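Clarham's shared lunch table gets its white top back

If you've eaten lunch at the Longo building in Clarham any time in the past year, you'll know the big white table. You'll also know what it looked like by the end of winter. Coffee rings on coffee rings, a sort of tan haze down the window end, and one blue smear that I'm told was icing (I have my doubts). I sat at it most days and had stopped seeing the colour at all.

Well, it's white again. I walked in at quarter past ten one morning in October with my sandwich already half eaten and had to stop and look at it for a bit.

The tenants' group that shares the ground floor had been going back and forth for months over whether to replace the top. A new one from Plosano, who made the original, was quoted at $2976 delivered and fitted, and that was before anyone worked out how to get the old one down the stairwell. There was a fair bit of grumbling over that number. I grumbled too. I like the table, but I don't like it nearly three grand's worth.

So the plan changed to cleaning it properly, which I gather had never been done. It'd been wiped, sure. Everyone wipes it. Usually with whatever's sitting by the sink, and usually with a cloth that has already been around the inside of the microwave. The supplier's own care sheet was found in a drawer under a pile of takeaway menus, and it says to use a soft cloth, warm water and a drop of plain dish soap, then go over it again with clean water and dry it off. No scourers and no cream cleaner. We had both under the sink, and both had clearly been getting a workout.

The job took 2 evenings. The first was just soap and water, and I came along to that one because I was promised pizza. It's oddly satisfying work! You do a patch the size of a tea towel, dry it, and move along, and after a while you've got a border between clean and not clean that you feel quite competitive about. We got through 12 cloths and I took most of them home to wash, so if anyone is missing a nice one, it's probably on my line.

The second evening was for the stubborn marks. Those got a product from Pevex that somebody's sister uses on benchtops, left on for 14 minutes and wiped away. I'd have said fifteen, but the label said fourteen and the person holding the timer was very firm. Most of the old rings lifted with that. A couple near the window end faded without going altogether, and there's a scratch by the corner that will be with us until the building falls down. The blue smear came off on the first wipe, so perhaps it was icing after all.

The rest of the room got a bit of attention while people were there. The chairs had their feet felted (they'd been making a terrible noise), the noticeboard lost everything older than last Christmas, and the fruit bowl has been moved to the sill, where it can go soft in peace. The drawer has been sorted too, and the menus for places that closed down have gone in the recycling.

What everyone wants to know now is how long it'll last. The tabletop itself is fine — it's the paper cups that do it. A drip runs down the side, the cup gets put down, somebody takes a phone call, and there's your ring. There was a push to ban takeaway cups from the table, which I'm happy to report went nowhere. Instead there's a stack of coasters at the end nearest the door, and a jar of clean cloths that are for the table and only the table. If you use one, it goes in the bucket underneath and not back in the jar. I've already seen that rule broken, and I've already been the one to break it.

The care sheet has been taped inside the cupboard door above the sink, at eye level if you're my height. The microwave has its own cloths now, in the old biscuit tin, and please don't mix them up. Anyone who'd like a turn at the end-of-month clean can put their name on the list by the kettle. It should be an hour at most if we keep up with the daily wipe, and there has been talk of pizza again, although I may be the only one talking about it.

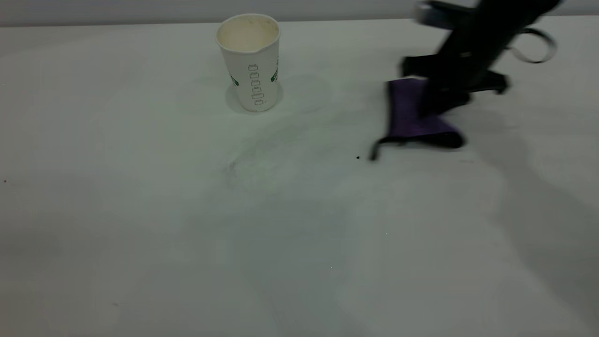 White tabletop both times, a white cup above, a white cylindrical container below. 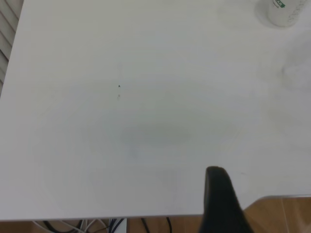
One reader, Bex, wrote in to say that her office at the other end of Clarham has the same Plosano top and went through all this last year. Her advice is to skip the coasters, which in her experience wander off to people's desks within a month, and to put a tray in the middle for cups instead. She also reckons the dish soap matters less than the drying, and that most of the haze on theirs was old soap that had never been rinsed away. They keep a dry towel on a hook beside the table now, and she says it gets used more than the cloths ever did.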